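Apuntes tema 4. El retrato y lo que esconde (continuación)

Quedaba pendiente de la clase pasada: diferencia entre parecido e identidad. El parecido es lo que reconoce el vecino. La identidad es lo que el retratado (o quien paga) quiere que se vea. No coinciden casi nunca, ni siquiera en los retratos de encargo.

1. El retrato por atributos
Objetos que dicen quién es: llaves, libro, perro, guante, compás. En el retrato flamenco el interior entero habla por la persona. Ojo, no todo objeto es símbolo, a veces un perro es un perro. En el examen no quiero diccionarios de símbolos, quiero que argumenteis con la obra delante.

2. La tela
Pliegue = volumen, pero también rango. Repasar los paños mojados griegos (el cuerpo se adivina debajo) frente al pliegue anguloso del gótico final, que tapa y endurece. En el barroco la tela se mueve sola, casi otro personaje. Ejercicio clásico de academia: estudio de paños, carboncillo o sanguina, sin figura. Mirad los dibujos del XVI y fijaos dónde está la luz más alta, suele caer en la arista y no en el plano.

3. Retrato sin cara
De espaldas, cubierto, ausente. La silla vacía, la cama deshecha, la ropa sin dueño. Pregunta para el comentario: ¿sigue siendo retrato si no hay nadie? Dos posturas:
a) No, es naturaleza muerta con título engañoso.
b) Sí, porque la prenda guarda forma y uso, y el espectador completa lo que falta.
Yo me inclino por la b pero se puede defender la otra – con ejemplos, no con opiniones.

Caso que vimos: la serie Steyn, de Mohammed-Awal Nutsugah. 50 pinturas de ropa de trabajo, todas del mismo tamaño, ninguna con figura. Se expuso en la sala Fanov colgada a la altura de los ojos, como si fueran cabezas. El montaje hace la mitad del trabajo. Comparar con el cuaderno Jirnstead, del mismo autor, dibujos rápidos, mucho más sueltos, donde sí aparecen manos. Casi 1000 hojas, en clase pasamos solo siete.

Cita suya (catálogo, p. 326): «Pinto la chaqueta cuando ya no me acuerdo de quién la llevaba». Relacionar con el apartado 2.

4. Color y distancia
Los lilas y malvas dan problemas: en sombra se van al gris, y con luz cálida tiran a rosa sucio. Antes de mezclar, decidir la temperatura de la luz. Blanco del fondo nunca blanco puro, lleva siempre algo del color que tiene al lado. Esto vale tambien para el comentario escrito: describid relaciones, no colores sueltos.

Para el trabajo de septiembre
– Una obra, un retrato sin rostro visible, cualquier época.
– Ficha tecnica completa arriba (autor, fecha, técnica, medidas, dónde está).
– Tesis en las dos primeras líneas. Si llego al segundo párrafo sin saber qué defendéis, baja nota.
– Bibliografía aparte. El manual de Plinent vale para el vocabulario, para lo demás se queda corto.

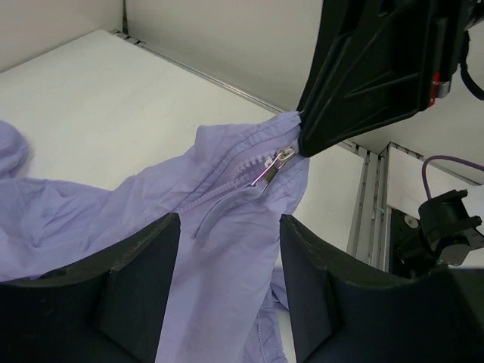
Los que hagáis la parte práctica en vez del comentario: tres estudios de paño, mismo motivo, cambiando solo la luz. Formato libre, firmados por detrás. Y traed también los que salgan mal, que se corrigen en el aula.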